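赤ちゃんの体重って、どうしてはかるの?
ラィッサ・フロタ(Raíssa Frota)
2022年2月25日

こんにちは、ラィッサです。わたしは助産師といって、赤ちゃんが生まれるのをお手伝いする仕事をしています。いまは、グロヌラという山あいの村の診療所で働いています。村といってもけっこう広くて、人口は2281人。お店は2軒、橋は2本、坂道は……もう、かぞえたくないくらいあります!

このページは、もうすぐお兄ちゃんやお姉ちゃんになる人、それから「赤ちゃんってふしぎだなあ」と思っている人のために書いています。前に出産のお話を書いたら、村の小学生からたくさん質問がとどきました。その中でいちばん多かったのが、これです。

「赤ちゃんは、なんで何回も体重をはかられるの?」

いい質問! たしかに、赤ちゃんはしょっちゅうはかられています。生まれてすぐにはかって、家に帰る前にもはかって、そのあと診療所に来るたびにまたはかる。おとなだったら「もうほっといて」と言いたくなりそうですよね(わたしなら言います)。

では、はじめていきましょう。

生まれたばかりの赤ちゃんは、どのくらいの重さ?

赤ちゃんによってずいぶんちがうのですが、3キログラム前後の子がたくさんいます。1リットルの牛乳パックを3本、いっぺんにだっこしたところを想像してみてください。おうちに牛乳パックがあったら、ほんとうにやってみてもいいですよ。「え、意外と重い!」と言う子もいれば、「ランドセルより軽いじゃん」と言う子もいます。

もっと小さく生まれる子もいます。予定よりずっと早く生まれた子や、ふたごの子は、小さめのことが多いです。とても小さく生まれた子は、体をあたたかくしておくのがにがてだったり、おっぱいをうまく飲めなかったりするので、病院でしばらくお世話をしてもらうことがあります。反対に、4キログラムをこえて、どーんと生まれてくる子もいます。

大きいから勝ち、小さいから負け、なんていうことはありません。赤ちゃんの体重は競争じゃないんです。ここ、大事なのでもう一回言いますね。競争じゃありません!

さいしょは、ちょっとへる

さて、ここからがおもしろいところです。赤ちゃんって、生まれたらすぐ、ぐんぐん重くなると思いませんか? わたしも子どものころはそう思っていました。ところが、生まれてから数日のあいだは、たいていの赤ちゃんの体重は少しへるんです。

お母さんのおなかの中にいたとき、赤ちゃんの体にはたっぷり水分がありました。外の世界に出てくると、おしっこが出ます。うんちも出ます。はじめてのうんちは、黒っぽい緑色をしていて、ねばねばです。タールみたい、と言う人もいます。息をするときや、はだからも、水分は少しずつ出ていきます。

そのいっぽうで、さいしょのころに飲むおっぱいは、ほんのちょっぴり。赤ちゃんの胃がまだとても小さくて、一度にたくさんは入らないんです。出ていく分のほうが、入ってくる分より多い。だから体重がへります。

算数でいうと、引き算のほうが足し算より大きい、ということですね。

このことを知らないおうちの人は、びっくりしてしまいます。「先生、うちの子、きのうより軽いんです!」と、まっさおな顔で走ってきたお父さんもいました。わたしが説明したら、いすにへなへなとすわりこんで、お茶を2はい飲んで帰っていきました。

ふつうは、そのうちまたふえはじめて、2週間くらいで生まれたときの体重にもどる子が多いです。もし、へりかたが大きすぎたり、なかなかもどらなかったりしたら、助産師やお医者さんが「おっぱいは飲めているかな」「元気に泣いているかな」と、くわしく見ていきます。体重をはかっていれば、それに早く気がつけるというわけです。

赤ちゃんは「おなかすいた」と言えない

みなさんは、おなかがすいたら「おなかすいた」と言えますよね。頭がいたかったら「いたい」と言えます。でも、赤ちゃんはまだ言葉が話せません。泣くことはできるけれど、ねむくても泣くし、おむつがぬれても泣くし、なんだかさびしくても泣きます。

だからおとなは、言葉のかわりになるヒントをさがします。おしっこが何回出たか。はだの色はどうか。手足をよく動かしているか。そして、体重。

体重計の数字は、赤ちゃんからの手紙みたいなものだと、わたしは思っています。ひとつだけだと短すぎて、よく意味がわかりません。でも、先週の手紙、今週の手紙とならべていくと、「ちゃんと飲めてるよ」とか「ちょっとつかれてるよ」とか、なんとなく読めるようになってくるんです。

体重計のひみつ

わたしの診療所には、赤ちゃん用の体重計が2台あります。

1台めは、つくえに置いて使う「ボレッティ」です。お皿のようなところに赤ちゃんを寝かせると、数字が出ます。赤ちゃんがばたばた動くと数字もいっしょにゆれるので、しずかになるのを待ちます。待っているあいだに、おしっこをされたことは何度もあります。はかっている最中だと、やり直しです!

2台めは、持ち運び用の「ガキッツ」です。こちらは、ばねばかりに布のハンモックがついています。赤ちゃんを布でくるんで、そっとつるすんです。コウノトリが赤ちゃんを運んでくる絵を見たことはありますか? ちょうどあんな感じになります。電池がいらないので、停電のときも、山のおくの家に行くときも使えます。グロヌラでは雨のきせつによく停電するので、とてもたよりになります。

どちらを使うときも、気をつけることがあります。

まず、はだかではかること。服やおむつにも重さがあるからです。ぬれたおむつって、けっこう重いんですよ。

それから、何ものせていないときに、数字がちゃんとゼロになっているか見ること。これをわすれると、赤ちゃんが急に太ったりやせたりしたように見えてしまいます。

あとは、部屋をあたたかくしておくこと。体重計のお皿はひんやりしていることがあるので、うすい布をしいて、その布をのせたままゼロに合わせます。手もあたためておきます。わたしはいつも、両手をこすってから赤ちゃんにさわります。

おうちでやってみよう:手の上のはかりくらべ

せっかくなので、重さの実験をしてみませんか。台所のはかりと、家にあるものをいくつか用意します。じゃがいもでも、本でも、おもちゃでも、くつ下でもかまいません。

はかりにのせる前に、まず手で持って、「これは何グラムかな?」と予想して紙に書きます。それから、はかりにのせて答え合わせ。大きいのに軽いもの、小さいのに重いものが、きっと見つかります。

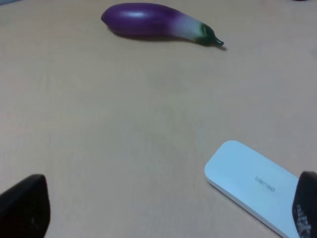 うちのめいっ子がこの実験をしたときは、予想がぴったり当たったものはひとつもなくて、いちばんおしかったものでも53グラムちがいました。でも、何回もやっているうちに、だんだん近くなってくるんです。わたしも仕事をはじめたころは、赤ちゃんをだっこしても重さなんてさっぱりわかりませんでした。いまは、まあまあ当たります。もちろん、かならず体重計ではかりますけどね。

ひとつだけ、おやくそく。生きている弟や妹で実験するのは、おとなといっしょのときだけにしてください。台所のはかりに赤ちゃんをのせるのは、ぜったいにだめです。落ちたらたいへん!

グラフの線を読んでみる

はかった体重は、赤ちゃんの手帳に書いて、グラフにします。横が赤ちゃんの月れい、たてが体重です。点をうって、点と点をつなぐと、山道みたいな線ができます。

グラフには、はじめから何本か線がいんさつされています。たくさんの赤ちゃんの育ちかたを調べて作った、目じるしの線です。自分の弟や妹の点が下のほうにあると、「うちの子はビリなの?」と心配する人がいますが、そういう意味ではありません。小さめの子は小さめなりに、大きめの子は大きめなりに、自分の道をのぼっていきます。わたしたちがよく見ているのは、その道がちゃんと上に向かっているかどうかです。

とちゅうで道がたいらになったり、下がったりしたら、「なにかあったかな?」と考えます。かぜをひいて、あまり飲めなかっただけかもしれません。8月のあつい時期に、ぐったりしていたのかもしれません。そういうときは、おうちの人とゆっくりお話をして、次はいつもより早めに来てもらいます。

わたしが勉強したトレドの学校では、このグラフのかきかたを毎日れんしゅうさせられました。そのころは「また点々か……」とうんざりしていたのに、いまでは新しい点をうつのが楽しみでしかたありません。

お兄ちゃん、お姉ちゃんにできること

診療所に赤ちゃんがはかりに来るとき、よく上の子もついてきます。ひまそうにしていたら、わたしは仕事をたのみます。数字を大きな声で読む係です。「さん、てん、よん、ろく!」と読んでもらって、わたしが手帳に書きます。これがなかなか助かるんです。小数の勉強にもなります。

赤ちゃんが泣いていたら、そばで歌をうたってあげるのもいいですね。お母さんのおなかの中にいたころから、みんなの声はちょっと聞こえていたはずなので、知っている声がすると落ちつく赤ちゃんもいます(よけいに泣く子もいます。そのときはごめんなさい)。

それと、自分の手帳が家にのこっていたら、ぜひ見せてもらってください。いちばんさいしょのページのあたりに、生まれたときの体重が書いてあると思います。さっきのはかりで、おなじ重さになるようにお米や本を袋につめてみると、だっこできる「むかしの自分」ができあがります。

次は「へその緒はどうしてとれるの?」という質問に答える予定です。ほかにも聞いてみたいことがあったら、診療所の入り口の黄色い箱に紙を入れておいてくださいね。名前は書いても書かなくてもだいじょうぶです。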